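街角玩具图书馆添了一张“汉堡台”,周末去挤了一回

我们小区后门那家玩具图书馆,最近新开了一张汉堡台,我带着闺女去玩了一下午,回来觉得值得写几句,给还没去过的邻居通个气。地方就在菜鸟驿站楼上,牌子上写的是 Jandby,字很小,第一次去的人多半会走过头,看见修鞋摊就往回退十来步,楼梯口在左手边。

先说消息本身。汉堡台是2022年7月17日正式对外开放的,属于他们“小小后厨”角的一部分。这个角从二月就开始筹备了,中间因为桌子尺寸改过一次,拖到暑假才弄好。负责这一块的是 Diane Friesen,加拿大人,中文讲得比我婆婆还溜,在这边带孩子活动好几年了。她跟我讲,原来后厨角只有锅碗和切切乐,大一点的孩子玩十分钟就跑,她想要一样有顺序、有步骤、大人小孩能一起做的东西,就想到了做汉堡。

开放当天来了大约400人次,这个数是门口小黑板上写的,我没去核对,但我可以作证,楼梯上确实排着队,而且很热!空调在最里面那间,外间全靠一台落地扇。好在门口有凉白开,自己带杯子就行。我们等了挺久才轮上,闺女把绘本架上的恐龙书翻了个遍,隔壁楼的小胖还在地垫上睡着了,他奶奶就坐旁边给他扇扇子,轮到他家都舍不得叫。

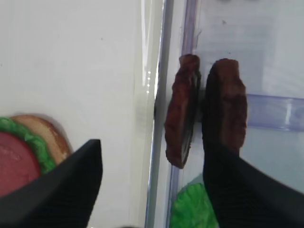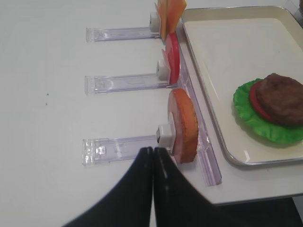
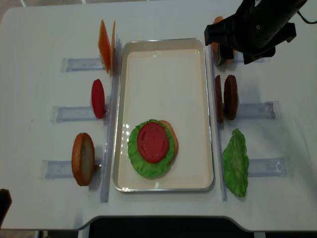

说回玩法吧,规则其实特别简单,抽一张点单卡,照着卡上的顺序把汉堡叠出来,叠完摇一下铃,由对面的小朋友来“验货”。我最喜欢的是料的摆法,面包、生菜、番茄、芝士、肉饼都是一样一样竖着立在透明的架子上,分在托盘两边,要哪样就拿哪样,不像我们家那箱过家家玩具,找一片番茄得先把整箱倒在地上。托盘里那个叠到一半的,底下是面包,上面铺了生菜,再上面一片番茄,生菜的皱边从面包旁边伸出来,看着还挺像那么回事,我闺女当场就说饿了。她自己点的单是“不要生菜,双份芝士”,跟她平时吃饭一个德行,我只好在旁边念叨了一句番茄总得放吧,她想了半天,勉强给自己放了一片,然后又趁我喝水的工夫拿走了。

几个妈妈聊起来,都说竖着放这个办法好。住三期的一位回家就打算照着弄,她家有一套 Gikton 的木头水果,一直堆在鞋盒里,孩子根本不翻。我也动了心,问 Diane 架子在哪儿买的,她说是托一家叫 Auer 的小作坊定做的,人家目前不零卖,不过如果想要的人凑得够,她愿意再去问问。有兴趣的可以在前台的本子上登记,写楼号和电话就行,我已经写了,你们也赶紧写呀,人多好讲价。

钱的事也顺便说一下,免得大家在群里反复问。这次后厨角的改造一共花了1,106元,是从去年义卖剩下的钱里出的,明细贴在前台旁边的墙上,谁都能看。汉堡台不另外收费,有借阅卡的直接玩,没有卡的孩子每次2元,大人陪着进不要钱。办卡还是老办法,带户口本或者租房合同都可以,当场就能拿到。玩具本身只能在馆里玩,不外借,这点前台阿姨强调了好多遍,我看她嗓子都快哑了。

排队是用 Sketik 小程序取号的。我第一次用的时候怎么也找不到入口,后来还是小胖他奶奶教我的,要先点“活动”,往下拉,再点“后厨角”,别点最上面那个大大的“预约”,那个是约讲故事的。我取到的是21号,前面的人走得有快有慢,有的孩子叠一个就满足了,有的孩子(说的就是我家这位)非要再来一个,后面的小朋友眼巴巴看着,我这当妈的脸上实在挂不住。所以我给 Diane 提了个建议,能不能每个号限定做几单,她说正在考虑,可能下个礼拜就先试试每人两单,具体以门口通知为准。

还有几件小事,想到哪儿说到哪儿。进门要脱鞋,记得给孩子穿袜子,前台有卖的,但是颜色不太好看,而且只剩大码。婴儿车不要推上楼,楼道窄,放在一楼雨棚下面,自己带把锁。三岁以下的小宝宝可以进,不过大人得一直跟着,馆里的意思是别让他们往嘴里塞,毕竟芝士和肉饼看起来都挺香的,我亲眼看见一个小弟弟张着嘴就凑上去了,他爸爸一个箭步冲过来,把全屋子人都逗乐了。

Diane 还透露,后面想把点单卡再做丰富一点,现在的卡片全是图画,她打算添一批带字的,让上小学的孩子也有得玩,比如“给爷爷做一个不放芝士的”“给两个人各做一个,但不能一样”。她在征集点子,写在纸条上塞进前台那个饼干盒里就可以,选中了会把孩子的名字印在卡片背面。我闺女回家趴在茶几上写了满满一页,错别字一大堆,“生菜”的“菜”少了草字头,我没给她改,原样送过去了。她出的题目是“给妈妈做一个全是番茄的”,也不知道是孝顺我还是报复我。

暑假期间后厨角每天上午九点半开门,中午休息一个半钟头,下午开到五点,临时有变动会在小程序里发。想避开人多的,听前台的意思是中午刚开门那会儿最松快,大部分孩子都还在家睡午觉呢。我们家是没有午睡这回事了,所以下回打算吃完饭直接过去,有一起的在楼下喊我一声!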